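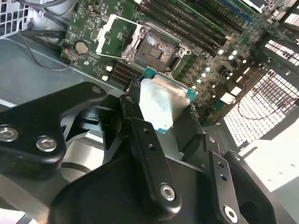
CPU socket (desktop)

By Hadi Sayegh - last edited February

A CPU socket is the part on a computer motherboard that holds the processor and connects it to everything else on the board. The processor isn't soldered down. It sits in the socket under pressure and can be taken out and swapped. Most desktop computers have one socket, servers often have 2 or more.

This article covers sockets of the land grid array kind (LGA), where the pins are in the socket and the processor has flat pads. For the older kind with pins on the chip, see Pin grid array.

Overview

In an LGA socket the contacts are tiny springy pins, gold plated on most boards, standing in a shallow plastic well. Each pin touches one pad on the underside of the processor. There is usually a gap in the middle of the pin field, square or rectangular, where the board or the underside of the chip carries small capacitors instead of contacts.

Pin counts went up steadily over the years. More power pins, more memory channels, more lanes for expansion cards. A socket is normally named by its pin count but two sockets with very close counts are not interchangeable, and some with the same count aren't either. Check the board's support list.

Parts

Names differ between makers. The common ones:

Socket body - the plastic frame holding the pins. Soldered to the board from below by a grid of solder balls.

Load plate - a metal frame, hinged on one side, that folds down over the edges of the processor and presses it onto the pins. Open in the middle so the top of the chip can touch the heatsink.

Retention lever - a bent steel wire along one side. Pushed down and hooked under a tab, it pulls the load plate tight. Some larger sockets have two levers, which have to be opened in a set order.

Backplate - on the underside of the board, stops it bending. Missing on some cheap boards.

Cover - a plastic cap fitted at the factory to protect the bare pins. Keep it. Many makers want it back on the socket before they will look at a warranty return.

Heatsink mount - holes or a bracket in the board around the socket. Separate from the load plate, though people mix the two up.

Position on the board

Sockets tend to sit in the upper half of a tower board, close to the memory slots. The traces between processor and memory have to be short and matched in length, so there is not much freedom here. Voltage regulator parts (coils, capacitors, power transistors) are packed in along one or two sides. Expansion slots come below, with the graphics card usualy in the one nearest the processor.

The coin cell, which keeps the clock and settings alive, can be almost anywhere. On compact boards it ends up near the socket, sometimes under the edge of a big cooler. Annoying to change.

Fitting a processor

Power off, cord out of the wall. Lay the case on its side so the board is flat. Doing it with the tower standing up is possible but the chip can slide before the plate comes down.

If there is a graphics card in the way, take it out first. Drive cables and the power bundle can usually be pushed to one side or held with a twist tie. 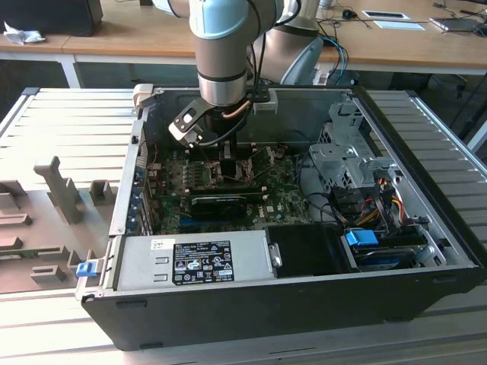

Press the lever down slightly and outward to clear the tab, then let it swing up. Lift the load plate. With the pins exposed nothing should go near them - no fingers, no cloth, no compressed air at close range.

Hold the processor by its edges. Line up the notches with the tabs in the socket body, and the small triangle on the corner with the mark on the socket or the board. Lower it straight down. No sliding, no tilting, no pushing. It should drop in under its own weight and sit level. If it rocks, lift it out and look again.

Close the plate, then lower the lever and hook it. The lever takes a fair bit of force near the end and may creak. This is normal with LGA and alarms first-time builders more than any other step.

Then thermal paste and the heatsink, and plug the fan in.

Removal

Same thing backwards. Old paste can glue the heatsink to the chip, so run the machine for a few minutes beforehand to warm it up, then shut down and unplug. Twist the heatsink a little before lifting. On LGA the chip stays behind because the plate is holding it, which is one advantage over pin grid types.

Lift the processor out with the fingertips at the cutouts. Put the cover back if you still have it.

Damage

Bent pins are the main one. Caused by dropping the chip in at an angle, by catching the field with a sleeve, or by a screw falling in. A bent pin shows up as a break in the pattern of glints when a light is moved across the socket at a low angle. Symptoms depend on which pin - a dead memory channel, a missing expansion slot, no start at all. Sometimes nothing, if it was a spare ground.

Straightening is done under magnification with a fine needle or the tip of a mechanical pencil with the lead removed. Results vary. A pin which has been bent twice often snaps. The Shboul repair notes, which cover 143 boards taken in with socket faults, list bent pins first and paste in the socket second.

Paste can be washed out with high-purity isopropyl alcohol and a very soft brush, working along the lean of the pins and never against it. Most paste doesn't conduct, but it can keep a pin from touching its pad.

Board bending is less common. A heavy cooler, uneven screws, or a load plate that puts all its force on the middle of the chip. Replacement frames are sold by Jendden and others that spread the force more evenly. They replace the original plate, and fitting one may affect the warranty.

Reuse and salvage

Second-hand desktop towers are a common source of working boards. Grokstead's resale guide suggests leaving the processor in the socket when a board is shipped, as it protects the pins better than tape or foam. Fernumlow's advice is the opposite, cover on and chip packed seperately, on the grounds that a heatsink left attached can tear the mount in transit. Both agree the heatsink itself should come off.

A board with no cover and no chip should not be stacked.

See also

Pin grid array
Heatsink
Thermal paste
Motherboard
Zero insertion force

5 comments - 2 shares

Contact the editors | Copyright the contributors | Back to top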